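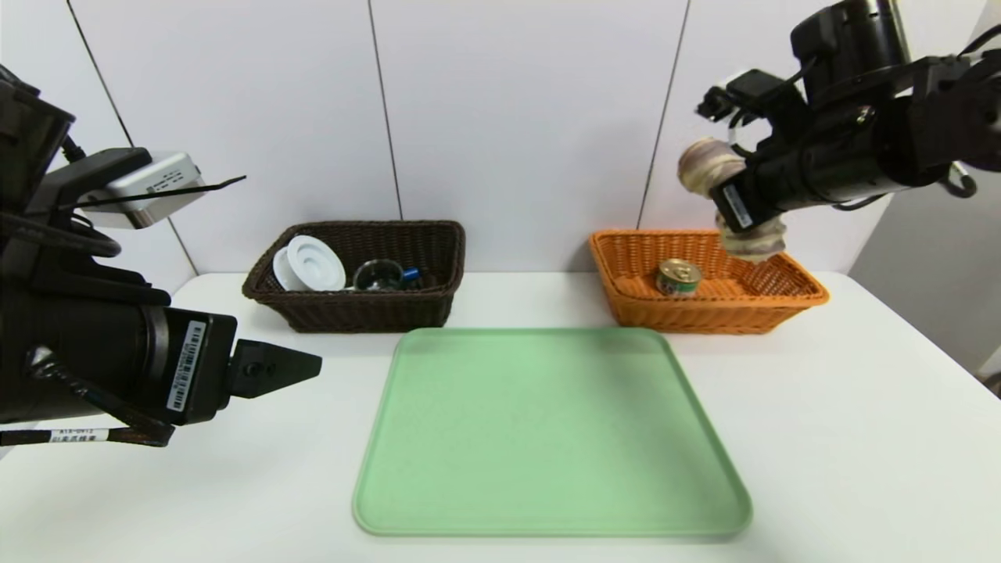

Re: [cell-planning] Second station, what to order before July

Hello all,

Thank you, Phyllis, for the numbers. I answer below your text.

Phyllis Wragg wrote:
> I can hold 5 lines in the budget for the second station, not more.
> Sandix quotes up to 300 hours for one set of finger pads. Marti gave
> no number at all. Do we need a hand, or are two grippers enough?
> Also, can we drop the trays and let the arms put items directly
> on the table?

About the hand. For cans and cups I would buy grippers on both sides. A hand costs us more in spare parts than in the purchase, and the Sesgate offer does not include the pads. If we want a hand later, the mounting plate should already fit it, so please ask Druvska to confirm this in writing before we sign. I asked them by phone and got a friendly answer, but a friendly answer is not a drawing.

About the trays. I would like to keep them. The light green one gives a clear border on the white table, and the person who checks the result sees at once what was delivered. They are the cheapest line in the whole list. Bread is the item I worry about more – it is long, and a smaller tray would not take it together with a cup and a can.
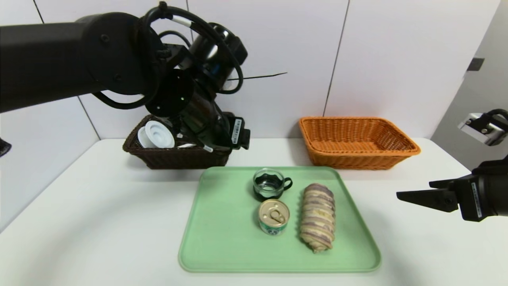 Tray with cup, can and bread roll, baskets behind.

My proposal for the lines:

1. Two arms with parallel grippers, one supplier
2. Mounting plates, hand-ready
3. Cables and cable guides, 76 clips to start
4. Baskets and trays, same sizes as now, two spare of each
5. Spare pads and fingers, 200 hours of work as the planning value

I took 200 and not 300 for the pads on purpose. The Sandix number says "up to", and I prefer that we have pads left over at the end of the year.

Still open is the delivery. Marti can only bring the table on a Saturday, and I do not know who has the key to the loading door then. Phyllis, could you ask?

Best regards,
Andris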